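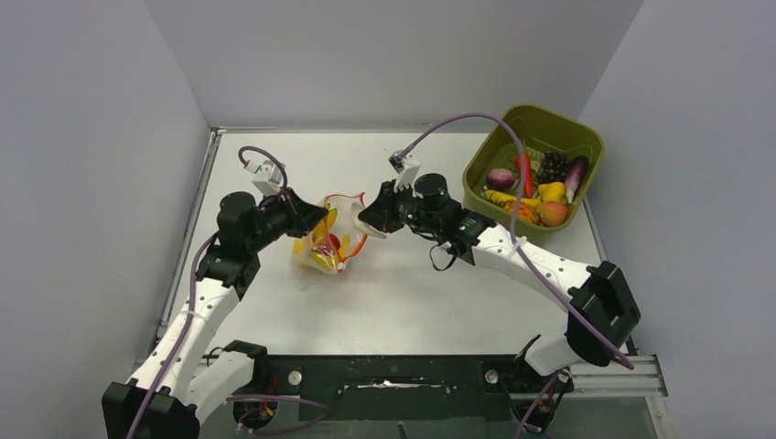

*Slide 1. White rectangular top, plain gray panels on the left, back and right.*

**Opening (2 min)**

- Topic is the three-sided bench surround: what it does for the work surface and what it costs in access.
- Leave slide 1 up through this section. Point out the two seams where the side walls meet the back wall. They run down to the rear corners of the table.
- Front stays open. All reach is from that side.

**Panel color (4 min)**

- All three walls are gray, but they don't read as the same gray. Left is cool and pale, slightly mottled. Right has a faint lavender tint. Back gets a little darker toward the tabletop.
- Ask the room whether that is paint or light. Take two answers, then move on.
- General point: identical panels facing different directions will rarely match on screen. Check color with a swatch held flat against each wall, under the lights that will be used.
- Drurkum sells its gray panels by batch. Order all three from one batch. The Drikstead bench was built from two, and the difference showed at 500 lux.
- Matte finish only. Satin puts a bright patch on the back wall with overhead lamps.

**Tabletop (3 min)**

- White makes small dark parts easy to find. It is poor for white parts and clear film. For those, lay a mid-gray mat over the top.
- Wipe down at the start of the shift. Smears show at a low angle before they show from above.
- Okura guide for tops of this type: replace when scratches catch a fingernail. Repainting is not worth the labor.

**Dimensions (3 min)**

- Figures are for the Tarawneh build. They are not measurements from slide 1.
- Panel height 700 mm. Panel thickness 13 mm.
- Lower panels were tried and let too much of the room into view. Taller ones blocked the side lamps.
- Fix the back panel first, square it, then bring the sides to it. A seam that misses the rear corner leaves a gap, and screws end up in it.

**Cost and access (2 min)**

- Panels and brackets for one bench: almost $63. Top not included.
- Main complaint is side access. Anything passed in from the left or right now goes around the front.
- Hinged side panels are possible – they drift out of square and need checking every month.

**Questions**

- Likely one: why not black? Answer: shadows disappear into it, and dark parts lose their outline.
- If time is short, drop the Okura item and go straight to dimensions.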